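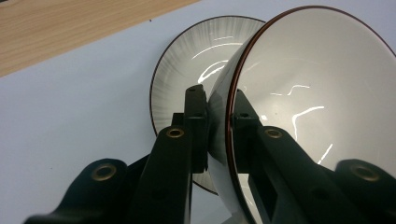 How to record good dish-handling demos on a regular shift

I run the back half of the kitchen at Jaber, a lunch place in Gruvunville that feeds more than 300 people on a good day. In March we started teaching an unloading arm from Judden how to handle our dishes, and the teaching is done by us, the same folks who have been stacking bowls for years. You pick up the hand gripper, you move dishes with it, it records what you did, and the arm learns from the pile of recordings. That's the whole idea. The details took me a while, so I'm writing them down for the next crew.

Before you start

Get the station ready first. Clear a stretch of table big enough to set dishes down without bumping anything, and bring over the dishes you plan to work with. Plain bowls, patterned bowls, plates, whatever you serve on. Please don't pick only the nice easy ones (I did that for the whole first week and Elfriede Wunderlich, our trainer from Lanel, made me redo it). Shiny glaze throws back the ceiling lights, and the arm is going to meet that glare every day of its life, so leave the lights the way you have them during service.

Wipe the fingertips of the gripper. Grease on the tips makes a bowl slide, and then you squeeze harder to make up for it, and then you've taught the arm to squeeze hard. Ask me how many rims we chipped. Okay, 2.

Picking up a bowl

1. Start the recording with the gripper away from the dish, fingers open.

2. Come in toward the rim. You want one finger on the inside of the bowl and one on the outside, with the rim passing between them. Don't try to grab the whole bowl by its belly, it's too wide.

3. Close slowly until the bowl stops shifting, then quit squeezing. You'll feel the spot after a few tries.

4. Lift and tilt in one smooth move. If there's another dish leaning right behind the one you want, go slower than you think you need to. Our bowls and plates end up tipped against each other all the time, and the arm needs to see how you peel off the front one without dragging its neighbor along.

5. Set it down, wait until it's sitting flat, and only then open up. Back away before you stop the recording.

Do 20 of those, then switch dishes or take a break. My wrist starts cheating after that and the recordings get sloppy.

When you mess up

Keep going if you can! A bad grip that you catch and fix is worth saving -- mark it as a recovery and move on. If you drop something, stop, mark it as a fail, clean up. Don't delete things to make your numbers look good. I turned in 417 recordings the first month and plenty of them were ugly.

What it changes for the crew

I get asked this by every new hire, so it belongs in here. The arm does the long unload after lunch, mostly the bowls. What's left for us is the scraping, the odd shapes, checking for chips, and a fair amount of babysitting. My shoulders like the deal. Majdi Fakhoury, who has the evening shift, doesn't love it -- he says the unload was the one part of the night when he could talk to people, and now he stands by himself watching a machine put bowls away. I think he's got a point. We moved prep closer to the dish area partly for that, and it helped some.

Recording also has to count as work. Ours is on the schedule as its own task, with its own hours. The first two weeks it wasn't, and people squeezed it in between racks and got grumpy, me included. If your manager wants demos, get the time written down before anybody picks up the gripper.

And agree on who gets to stop the arm. At Jaber anyone can, dishwashers on their first day too, and you don't have to explain yourself until after the rush.

Putting things away

Wipe the tips again, plug the gripper in to charge, and write on the sheet which dishes you used. If you used a new pattern or a new size, put a star next to it so Elfriede can find those recordings first.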